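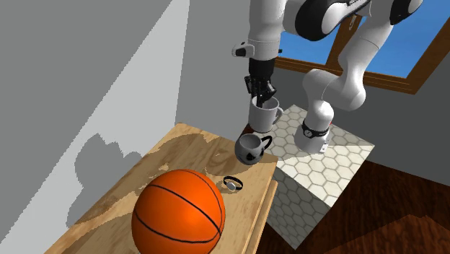 Sep 11, 2019

Quick one, lunch is almost over. Got the letter from Lucero about my notice period and they say 2 months. My contract says one. Signed it in April, both pages, have the copy right in front of me.

Asked Rocío Tapia, who did HR at Bremano for 7 years. She says go by the signed contract unless theres a later one I agreed to. Which there isn't. An updated handbook on the intranet, sure. Never signed that.

Also they want to take $641 out of my last check for the training course. Not a word about it in the contract. Wrote back asking were that comes from, in writing please. No answer yet.

Will update when I hear. Back to work, ugh.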